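Home | Projects | Student Reports | Facilities | Contact
Print this page | E-mail this page
Last updated: 18th January

Maintenance and Setup of a Two-Arm Garment Handling Cell
Omid Hashemi and Lino Amato
Kerkdale Robotics Workshop

1. Scope

This report covers the setup and upkeep of the two-arm cell over one term. The cell picks up garments and places them in a fabric bin. Grasp planning is treated in the Parisi report and is left out. Our work was limited to mounting, cable routing, gripper care and the daily start-up check.

2. Condition at handover

The cell was handed over in May with a log of 13 open faults. Most were minor. Two stopped the cell: an intermittent gripper connection on the left arm, and a drift in the right arm's home position that grew to 10 mm over a shift. The Zesten controller reported the first as a communication timeout and did not report the second at all.

The drift was traced to a base plate that had been bolted down over a strip of old tape. We removed the plate, cleaned both faces, refitted the bolts in a cross pattern and repeated the homing routine. The error has stayed below 1 mm.

3. Cable routing

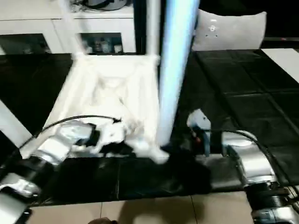 Cable failures caused most of the lost time in the first half of the project. The gripper cables were originally tied close to the arm links, and the left one was pulled tight each time the wrist turned past its middle position. Both cables now run in a free arc over the top of their arm. On the left arm the slack matters most when the gripper is pushed down into a garment at the bin, with the cable dropping to the wrist from above. The loop must also stay clear of the upright poles, so its length was set by moving each arm slowly through its full range and trimming the slack in small steps. The final length is 900 mm on the left and 700 mm on the right – the difference comes from the position of the first clamp.

4. Gripper care

Lint collects at the base of the fingers and slows closing. The fingers are brushed out at the end of each session and the closing force is checked against a spring gauge. Worn finger pads are replaced as a pair. We used Irnano pads throughout and did not test others.

5. Start-up check

Power on with both arms parked.
Inspect cables and clamps by hand.
Home the right arm, then the left.
Open and close each gripper five times.
Run one slow cycle without garments.

6. Remaining faults

Three faults are still open. The left clamp loosens after long runs and needs a locking screw – a part has been ordered. The other two concern log file names and do not affect operation.

Print this page | E-mail this page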